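Bench notebook, refurbishment bay 4
Tower strip-down, unit 178 from the Galindo batch

Carrying on from yesterday's page. The remaining tower from the Galindo lot had been left with its side panel off and the drives already pulled. Asset sheet gives it as a Tikari build, office spec, one owner department throughout. Power-on hours from the drive log: 1,247, which is low for the age and makes the board worth keeping if it tests clean.

Reported fault was random shutdown under load, no beep code. First suspicion was the supply. Swapped it for the bench unit with the processor still fitted and got the same behaviour after a quarter of an hour, so the original supply goes back on the shelf marked good. Second suspicion was the cooler. Paste had gone to chalk at one corner and was still soft at the opposite one, consistent with uneven clamping. Cleaned both faces with isopropyl and lint-free wipes, two passes each.

Processor out next. Contact side inspected under the ring light at low magnification, no marks, no discolouration. Bagged in antistatic, labelled with the unit number and put in the small drawer, left side. The cooler has gone in the parts tray with its four screws taped to the base. Do not separate them, the thread is not the same as on the Sternby coolers and they bind if forced.

The plastic shroud is the awkward part on this chassis. It is held by a blue latch and by a lip that is easy to miss. Lift the latch first, then slide before pulling. Pulling straight up is how the lip was broken on the first of these we did. The grey connector housings are moulded into the same area and will take a certain amount of flexing, but the small board beside them will not, so keep fingers off its edge.

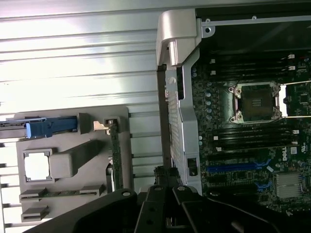

Sternby workshop, 29/11/2023

Case on its side, socket empty. Notes for whoever takes the next stage:

Socket. Do not leave it open overnight. The black caps are in the tin with the standoffs. If there is no cap of the right size, close the frame over a clean square of card and write on the card that there is no processor underneath. Retention levers should be worked by the end only. They are springy and will catch the adjacent parts if let go.

Chassis. Blow through the vent holes from the outside with the case tilted, then again from the inside. Low pressure, nozzle a hand's width away. The dust in this batch is fibrous and packs into the corners of the perforations – a dry brush shifts it better than air does. Wipe the ribbed panel last or it will need doing twice.

Corner handle. Check for hairline cracks before lifting the case by it. Two earlier units in the lot had them on the inside face, where they do not show until there is weight on the handle.

Fixings. Screws go in the magnetic dish in the order removed, clockwise from the handle. The round one partway down the chassis wall need not come out for this job. Leave it alone unless the whole side is being changed.

Board test is planned with a known good processor and one stick of memory, then a second stick, then the original processor with new paste. Load run of 5 hours at each step with temperatures logged every minute. If it shuts down with the known good part fitted, the board is scrap and the regulators are the likely cause. I do not intend to recap boards of this age for an office machine.

Citlali Arellano has the thermal logger until she has finished with the Trirnik displays. Asked her to leave the probe calibration as it is, as the offset was set in May and has held. If the logger is not back in time, use the handheld one and write the readings down by hand, with the ambient beside each.

Stock: isopropyl down to the last bottle. Wipes fine. Paste, one and a half syringes, the half one to be used first. Antistatic bags, medium size, need ordering. The large ones are too loose for loose processors and they slide out when the drawer is opened quickly.

Open points:
Confirm whether the replacement shroud from the spares cupboard is the same revision. The latch looks alike on both but the lip may be longer on the later one.
Find the torque figure for the cooler screws. The sheet in the folder is for a different model.
Update the asset record – supply tested good, drives removed, processor bagged separately, board pending.

Wrist strap on the right-hand bench reads open circuit at the stud. Tagged it and moved the spare across from the left. Needs a new cord before anyone works on that side.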